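Visit to Prolden's open afternoon, July

Prolden opened its teaching lab to visitors for one afternoon in July, and I went along with a group from work. The building is at the back of the Clostolus business park. There is a bus stop at the gate, but the sign faces the wrong way, so allow time to walk round. We signed in, were given a badge each and were taken upstairs at 2 o'clock.

The first room was for teaching by hand. An arm was bolted to a bench and the member of staff took hold of it near the wrist and pushed it through the job, which was lifting a cup off a tray and setting it on a shelf. The arm goes slack enough to be moved while a button is held down. She did it slowly, let go, and it repeated the movement by itself. Then she shifted the tray by the width of a hand and it missed the cup completely. One run through only gives the arm that one path, she told us, and for anything more useful they collect many runs with the objects in different places.

That is the work done in the second room, and most of it is by remote control in a simulated kitchen. The operator sits at a desk with a hand controller and a screen. Moving the controller moves the arm on the screen, and squeezing the trigger closes the gripper. Each attempt is saved, good or bad, and somebody goes through them later and throws out the ones that are no use. A shift is 40 attempts with a break halfway.

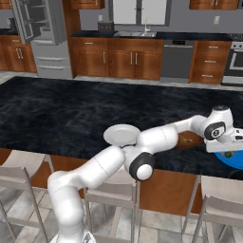
Visitors were allowed a turn each. I had 4 tries. The controller is light and there is no feeling of weight or contact in it, so everything has to be judged by eye. I found depth the hardest part. On my first try I closed the gripper well short of where I meant to, and on the second I went too low. The last one was passable. The operator said new starters usually rush, and that a slow, plain movement is worth more to them than a quick one with a wobble in it.

I asked whether the runs made on screen are good enough for a real arm. The answer was that they help, but real runs have to be added before anything is tried on a bench.

The last stop was a short talk by Dalero, who supply the controllers, and a stand from Dimitrov with spare grippers to handle. The talk was mainly about prices and I would have swapped it for more time at the desks. Tea was in the canteen downstairs.

Places were limited to seven per group and booking was by email. Parking is free but fills up early. Prolden plans to run the afternoon again next year, and the bench room is the one to ask for if there is a choice.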